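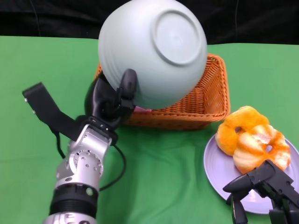 Home Browse topics Ask Unanswered Log in

Filed under: Moving house > Removalists and storage > Insurance

Is transit cover from the removalist worth paying for, or is it just an add-on?

Posted by rilachbound

We're moving from the city out to Rilach in March and I've had a quote from Keltora for a two-bedroom house. The quote itself is fine. What bothers me is the line at the bottom for "Premium Transit Protection", which adds $153 and was already ticked when the form came through. I unticked it and got a phone call within the hour asking if I was sure.

I asked what it covers and was told "everything, door to door". Then I asked for the wording and got a two-page brochure with a smiling couple on it. It gives a limit of $2,000 for "fragile household goods" and has a footnote saying owner-packed cartons are "subject to assessment". I don't know what that means and the person on the phone didn't seem to either.

We're packing ourselves to save money. Most of what we own isn't worth much. There's a fridge, a decent couch, a lot of books, and a kitchen full of crockery which has come from family on both sides and would be hard to replace even if it's cheap. I'm at 32 boxes already and haven't started on the shed.

So has anyone claimed on one of these things and been paid? I've read plenty of reviews saying the cover gave them "peace of mind", and every one of them seems to be from a person who didn't break anything.

Also, some of it may go into Velteck storage for a fortnight if settlement drags. Does that change things?

coldtapleft

Short version, I wouldn't buy it until they send the full wording, and I wouldn't take "everything" from a phone call as meaning anything at all.

I moved interstate with a different mob and paid for cover that sounded a lot like yours. A carton of glasses arrived as a carton of gravel. The claim was knocked back on the grounds that I'd packed it and they had no way of knowing how. I pointed out that the side of the carton was caved in. They said that was consistent with poor packing. I went back and forth for six weeks and gave up, and I think giving up is what the process is designed for.

"Subject to assessment" in a footnote most likely means the same thing. There are policies that cover owner-packed boxes only if the truck crashes, burns or gets stolen. That's real cover, but it's not what people imagine when they picture a dropped box. Ask them in writing: if one of your workers drops a carton that I packed, and the carton is visibly damaged, do you pay? A yes or no will tell you more than the brochure. If they won't answer by email, you've sort of got your answer.

Things I'd look for in the wording:

Excess. Mine was per claim, and it ate most of the amount.
Whether "fragile" has its own limit (sounds like yours does) and whether there's a per-item limit hiding under it.
Pairs and sets. If you have six matching bowls and one breaks, they pay for the one. Fair enough, I suppose, but you're left with five.
How long you have to report it. I've seen 24 hours, which is ridiculous when you can't find the kettle.
Replacement value or market value. Market value on second-hand crockery is close to nothing.

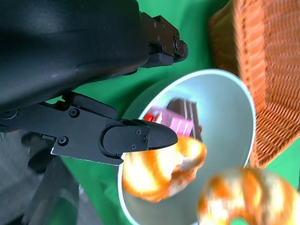

That last one matters most in your case. If Nan's dishes would bring five dollars at an op shop then five dollars is what you're insured for, whatever the limit says. I'd carry those in the car, on a seat with a belt around the box, and forget about insuring them.

Check your home contents policy too before you spend anything. Some include a bit of cover for goods while moving between two addresses, though again I'd read it yourself. I was told mine did, and when I looked it was fire and collision only.

GumbootGary

Just get it. We used Keltora last year and they were great, nothing broken, young blokes very polite. $153 is nothing compared to the cost of the move. You'd spend that on pizza. Also use the Obi app for your list, it's free and puts everything into rooms.

coldtapleft, replying to GumbootGary

Nothing was broken, so you haven't tested the cover. You've tested the polite young blokes. I've got no quarrel with them.

secondsaucepan

I worked in the office of a small removals firm for a few years (gone now, so no axe to grind) and I'd put it a little differently from the first reply.

The add-on made us good money. That doesn't make it useless. Claims on furniture did get paid, mainly scratches and dents on things our people had wrapped, where the condition had been written down at pick-up. Owner-packed cartons were nearly always refused. If you want the kitchen covered, the usual way is to have the firm pack the kitchen only. Ours charged by the hour for it, and two packers could get through a normal kitchen in a morning. It's worth asking for that price separately and comparing.

A few practical points. Don't sign the delivery sheet as "received in good order" when you haven't opened a thing. Write "contents not inspected" next to your name. The driver may sigh but he'll take it. Get the fridge and the couch noted at pick-up, with any existing marks, and keep your own copy. I wouldn't rely on the Obi list for that, as it's only your word unless the driver has signed something.

On the storage, yes, it changes things. Transit cover generally stops when the goods go into the unit and doesn't always start again when they come out. Velteck will probably offer you their own cover and I'd be just as suspicious of it. Ask what the basic level is. If it's something like $1,000 for the whole unit, that's a couch and a bit. Ask about damp and mice as well, which are usually left out and are far more likely than a fire.

If it were my move I'd skip the add-on, pay for the kitchen to be packed if the price was sensible, and take the family pieces in the car. Plates on their edge, bowls nested with paper between each one, heaviest at the bottom. Small boxes only. People put crockery in the big cartons and then wonder why the bottom gives way.

rilachbound

Thanks all. I emailed Keltora the yes or no about a dropped carton. The reply says they "take every care with customer belongings" and has the brochure attached again. Leaving the box unticked for now and I've asked for a price on packing the kitchen.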